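Why Does Stuff Pile Up on Tables?

From the Porkdale Young Readers' Page
Words by Elisa Ferraro

Go and look at the biggest table where you live. There is probably something on it that has no business being there. A sock, maybe. A screwdriver. Half a birthday card. If your table has only a bowl of fruit on it, then either you live in a furniture store or somebody cleaned up five minutes ago.

So where does all of it come from?

It starts with hands. You come through the door carrying a thing, and you want to stop carrying it so you can do something better, such as eat. The floor is too far down. The right shelf is in another room. The table is right there, at just the height where your hands already are. Down goes the thing. People who study how we use our homes call a place like this a drop spot. Your grandmother probably calls it something else.

The next part is sneakier. An empty table looks like it should stay empty. A table with one thing on it looks like a place where things go. So the next person adds a bottle, and the person after that adds a pen, and each of them feels perfectly innocent.

A big, pale, flat table is the best drop spot of all. It is wide, it is smooth, and there is always a bit of room left.
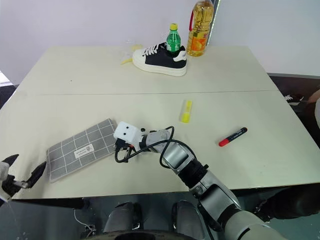

A sneaker, a green bottle, cooking oil and a yellow highlighter, all sharing one table.

Now, a shoe and a bottle of cooking oil do not have much to say to each other. Shoes walk around on sidewalks. Oil goes in pans. A highlighter belongs with homework, poor thing. Putting them all back means three trips in three directions, and that is one reason a mixed-up pile lasts so long. A pile of only books gets carried off in one go. A mixed pile sits and waits for a hero.

Shoes are a special case. The bottom of a shoe has met everything you walked on today, and you would not like a list. Dirt and germs can rub off a sole onto a tabletop, and later somebody puts a sandwich there. In some families, shoes on a table are also supposed to bring bad luck. Adelmo Morelli, who is 71 and lives on Sorrentino Street, says his mother believed this very firmly. He says the bad luck was usually his mother.

Bottles have their own rule: check the cap before you pick one up. Spilled oil spreads out thin, gets slippery, and does not come off with plain water. You need dish soap, because soap can grab hold of oil and water at the same time and haul them away together. If a bottle is big and full, ask a grown-up to move it, or use both hands.

How to beat a mixed pile

You will need a basket or a box, and 4 minutes.

Start with anything that could spill. Stand it where it lives, and keep it upright on the way.

Next, take the shoes. They go on the floor by the door, side by side, so that tomorrow morning you are not hopping around looking for the left one.

Put everything small into the basket - pens, wrappers, mystery bits of plastic. Walk the basket around your home and let things off at their stops, like a bus. Wrappers get off at the trash can.

Wipe the table last. If you wipe it first, you will be wiping it twice.

Try it yourself

Cheuk-hei Fu's class at Skusstead School tried an experiment in May. They cleared two tables completely, then left one pencil on the second table and told no one why. Which table do you think filled up first? Try it at home and see what you get. It works best if you can keep a straight face when somebody walks in with a shoe.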